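Warehouse and Retail Operations, Level 2
Session 6: Packing and repacking shoes
Hurkham site, room as on the timetable
Notes by Angeliki Alexiou, revised 01/06/2025

These notes go with the practical. Read them before you come, as we will not go through the section on cartons again on the day. The vocabulary at the end is the same as in the workbook.
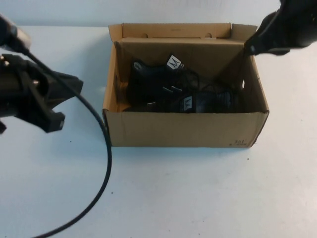
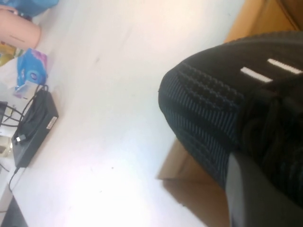

First: open carton, back flap up, with two black items in it. Second: toe of a black knit shoe, close up.

1. What this session covers

We are dealing with soft shoes, meaning trainers and slip-ons with a knitted or woven upper. Leather shoes and boots come in a later session and are packed differently. Most of what follows applies both to new stock going out and to returned stock that has to be made fit to sell again. Where the two differ, the notes say so.

By the end you should be able to inspect a pair, put it in a carton the right way round, close the carton without forcing it, and fill in the slip. Speed is not assessed in this session. Several people last July rushed the inspection and had to unpack everything they had done.

2. The parts of the shoe you need to name

Upper: everything above the sole. On a knit shoe it may be one piece of fabric or it may have panels of different knit. Ribbed bands stretch more than plain ones. Open mesh lets air through and catches on things.

Toe: the front of the upper. There is usually little or no stiffening in a knit toe, so it takes the shape of whatever is pushed against it.

Collar: the opening for the foot.

Tongue: the flap under the laces. Some knit shoes have no separate tongue.

Sole edge: the rim where the sole meets the upper. Dirt sits here first, especially if the rim is grooved or toothed.

Trim: stripes, badges, printed marks and sewn tags. Write trim down in the slip by colour and shape if you do not know the maker's name for it. "Two short white stripes on the side" is a perfectly good entry. Do not guess at a brand.

3. Inspecting black shoes

Black stock is the hardest to inspect and the easiest to get wrong. Under ordinary room light the upper and the laces run together and you will miss lint, pulled threads and pale scuffs. Put the shoe on a plain light surface and turn it slowly. Look along the fabric from a low angle as well as from above.

Go over the shoe in this order:

Toe, then the outer side, then the heel, then the inner side.
Collar and lining, with two fingers inside to feel for loose paper or a folded insole.
Laces, full length. Lift any loops away from the upper so that you can see what is under them.
Sole edge all the way round.
Underside last.

Use the same order for the second shoe. If you change the order between shoes you will lose track of what you have checked, and in a long shift this happens more than people expect.

Pulled threads in mesh should not be cut. Ease them back with a blunt needle if you have been shown how, otherwise put the pair on the query shelf. Lint comes off with a dry brush. No tape on ribbed knit: it lifts the fibres and leaves a dull patch. Kohei Chiba will show the brushing in the practical, and he brushes with the rib, never across it.

White trim on a black upper needs its own look. It picks up dye and grey fingermarks. Wash your hands before you start on any pair with white on it.

4. Matching the pair

Check that you have a left and a right. Check the size inside both. Two shoes of the same size from different batches may differ slightly in the knit, and the customer will notice when they are side by side. Stand them together heel to heel and look at where the bands fall. If trim sits at a different height on each, query the pair.

Swing tags: follow the job sheet on how many there should be and where they hang. Tags should lie face up on top of the goods and should not be trapped under a strap or a lace. A tag bent in the carton comes out bent.

5. The carton

Look at the carton before you put anything in it. You are looking for crushed corners, split folds and old labels. Hand holes and finger holes are part of the design and are not damage, but a torn hand hole is, and a carton torn at the hole should go to recycling. Printed numbers on the outside are usually the carton maker's own and have nothing to do with your order, so do not copy them on to the slip.

Size matters more than people think. A carton that is too big lets the shoes slide and rub. One that is too shallow presses the toes down, and a knit toe that has been pressed for a few weeks on a shelf does not always come back. Roy Pilkington ran a shelf trial at the Haworth store with nearly 400 pairs, and the flattened toes all came from cartons that were closed under pressure. If you have to lean on the lid, choose another carton.

Shallow cartons with a deep back flap are common for soft goods. The flap folds forward over the contents and tucks in. Leave it standing up while you load so that you can see into the back corners, and crease it gently along the existing line before you close it. If you fold it along a new line it will not tuck.

6. Laying the shoes in

The usual lay is head to tail: one shoe with the toe to the left, the other with the toe to the right, soles to the outer walls. The uppers then face each other, with a sheet of tissue between them.

A second lay, both shoes flat on their soles side by side, is used for wide cartons and for shoes with a stiff heel.

Whichever you use:

Tuck the laces inside the collar. Laces left out get caught in the fold of the flap.
Put tissue in the toe, loosely crumpled. One sheet is normally enough.
Straps go flat and under, never across the other shoe.
Do not push anything down to make room for the flap.

Overlapping the pair, one partly on top of the other, is acceptable for carrying from bench to bench. It is not a finished pack.

For returns, take out the old tissue and throw it away even if it looks clean. Check the bottom of the carton for receipts and spare laces. Anything found goes in an envelope with the return number on it.

7. The slip

Fill in the slip when the carton is still open. Write what you can see: colour, type of upper, trim, size, left and right present, tags present. Add any fault in plain words. Lionel Fothergill, who marks the slips, accepts ordinary descriptions and does not accept "OK" or a tick with nothing beside it.

Sample entry:
Trainer, black, knit upper, ribbed front. White trim to side, two bars. Pair complete. Lint at collar, brushed. Sole edge clean. Tissue replaced.

Another:
Slip-on, navy, mesh. Right shoe pulled thread near toe. Query shelf.

8. Practical

Work in twos. One person inspects and packs while the other reads out the order of checks and writes the slip. Change over after each pair. You will get black, grey and one white pair, in that order, with a mixed pile of cartons to choose from. Not every carton in the pile is usable.

When both of you have packed, swap cartons with the next bench. Open theirs, lay the shoes out and fill in a fresh slip without looking at the first. Compare the two. Differences are to be talked over at the bench and then noted on the back of your slip.

Edin Dervishi will be going round during the second half and may ask you to repack a pair with the other lay.

Bring: apron, pen, workbook. Brushes and tissue are provided.

9. Words for the workbook

Carton: the outer box.
Lay: the way the shoes are arranged in the carton.
Pull: a thread drawn out of the knit.
Query shelf: where goods wait for a decision.
Refurb: work done on a return before it goes back into stock.
Rub: a shiny or pale patch caused by movement in the carton.
Tuck: the end of a flap that goes inside.

10. Before next session

Write half a page on a pair of shoes you own and how you would pack them. Say which lay you would use and what size of carton. Hand it in at the Clarkum desk or bring it with you. Next time we move on to boots, so please have read the pages on shafts and zips.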